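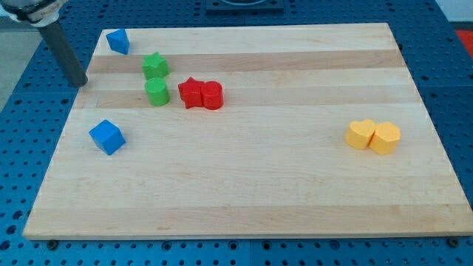 스켐스카(Skemska) 원목 도형 블록 20피스 사용 후기

블록을 산 지 11개월 됐습니다. 처음에 쓰려다가 미뤘는데, 원목 블록은 며칠 써 보고는 할 말이 별로 없어서 오히려 지금 쓰는 게 나을 것 같습니다. 아이는 네 살이고 평일에는 저녁 먹고 나서, 주말에는 오전에 주로 꺼냅니다.

구성
색은 빨강, 파랑, 초록, 노랑 네 가지입니다. 모양은 정육면체, 원기둥, 별, 오각기둥, 삼각기둥이고 색마다 하나씩 들어 있어서 합이 20개입니다. 보관용 면 주머니가 같이 옵니다. 설명서는 없고 접힌 종이 한 장에 안전 표시와 세척 방법만 적혀 있습니다. 본품은 파라마노(Paramano)에서 주문했고 배송비 3,000원이 따로 붙었습니다. 포장은 종이 상자에 완충지 한 겹이었고 모서리가 눌린 블록은 없었습니다.

크기와 무게
상품 페이지 사진만 보고 큼직한 블록을 생각하시면 작다고 느끼실 겁니다. 저도 그랬습니다. 아이가 한 손에 두 개를 쥘 수 있고 어른은 손가락 끝으로 집는 정도입니다. 무언가를 입에 넣는 시기라면 권하지 않습니다. 저희 집도 사촌 동생이 놀러 오는 날에는 주머니째 높은 선반에 올려 둡니다. 무게는 가벼운 편이라 무너져도 발등이 아프지 않습니다.

색과 도장
색은 진합니다. 파랑은 밝은 군청 쪽이고 빨강은 주홍이 살짝 도는 선명한 색입니다. 초록과 빨강은 화면에서 본 것과 차이가 거의 없었고, 노랑은 생각보다 주황기가 있는 연한 색이었습니다. 저는 레몬색을 예상했는데 실물을 보니 나쁘지 않습니다. 원목 색 바닥에 놓으면 노랑이 제일 덜 튀고 파랑이 제일 잘 보입니다. 색 찾기 놀이를 할 때 아이가 노랑을 늦게 찾는 날이 있는데, 어두운 색 매트 위에서는 그런 일이 없습니다.
도장 면은 약간 윤이 납니다. 조명 아래에서는 원기둥 윗면 테두리에 빛이 맺힙니다. 무광을 좋아하시는 분은 참고하세요. 벗겨짐은 별 모양에서 먼저 나왔습니다. 지금 별 네 개 중 두 개는 뾰족한 끝에 나무 색이 점처럼 보입니다. 정육면체와 원기둥은 잔흠집만 있고 벗겨진 곳이 없습니다.

모양별로
정육면체: 제일 많이 씁니다. 면이 반듯해서 위에 뭘 올려도 됩니다.
원기둥: 세워 두면 안정적이고 눕히면 굴러갑니다. 식탁에서 하면 자꾸 떨어지니 바닥에서 하는 걸 권합니다. 소파 밑에 들어가는 건 거의 이 모양입니다.
별: 납작하게 눕히면 받침이 되고 그 위에 원기둥을 올릴 수 있습니다. 별끼리 쌓는 건 방향을 맞춰야 해서 아이 혼자서는 아직 어려워합니다. 끝이 둥글려져 있긴 하지만 맨발로 밟으면 아픕니다.
오각기둥: 집 모양이라고 부르면서 지붕처럼 세웁니다. 기울어진 면이 있어서 잘못 놓으면 비스듬히 넘어가는데, 아이는 그걸 재미있어합니다.
삼각기둥: 쓰임이 적습니다. 정육면체 위에 얹는 것 말고는 잘 안 꺼냅니다.

노는 방법
같은 색끼리 모으기를 먼저 했고, 그다음 같은 모양끼리 모으기를 했습니다. 요즘은 제가 두 색만 골라 놓고 아이가 짝을 맞춥니다. 한 번에 20개를 다 쏟으면 금방 흩어 놓고 끝나서 몇 개만 꺼내 주는 쪽이 오래갑니다. 평평하고 단단한 바닥이 있어야 쌓기가 됩니다. 러그 위에서는 두 층도 흔들립니다. 저희는 안 쓰는 나무 도마를 놀이판으로 쓰고 있습니다. 높이가 조금 있어서 블록이 올라가 있는 자리가 분명해지고, 치울 때 그대로 들어서 주머니에 쓸어 넣으면 됩니다. 더카디어(Durkadier)에서 파는 전용 놀이판도 봤지만 테두리 턱 때문에 쓸어 담기가 불편해 보여서 사지 않았습니다.

세척
물에 담그지 말라고 되어 있습니다. 꼭 짠 행주로 닦고 마른 수건으로 한 번 더 닦습니다. 사인펜 자국은 물로만은 안 지워져서 그냥 두고 있습니다. 색이 묻어나온 적은 없습니다.

아쉬운 점
주머니 끈이 짧아서 아이가 혼자 조이지 못합니다. 블록을 다 넣으면 입구가 빠듯하기도 합니다. 그리고 낱개 판매를 하지 않습니다. 초록 원기둥을 한 번 잃어버려서 문의했더니 세트로만 가능하다고 했고, 다행히 며칠 뒤 서랍 뒤에서 나왔습니다. 갈레고스(Gallegos) 블록은 낱개로 살 수 있다고 하니 잘 잃어버리는 집이면 그쪽도 비교해 보세요. 다만 별 모양은 없었습니다.

재구매 의사
같은 세트를 하나 더 사서 높이 쌓기를 해 볼까 생각 중입니다. 별점은 다섯 개 만점에 4점 주겠습니다. 1점은 별 끝 도장과 주머니 때문에 뺐습니다.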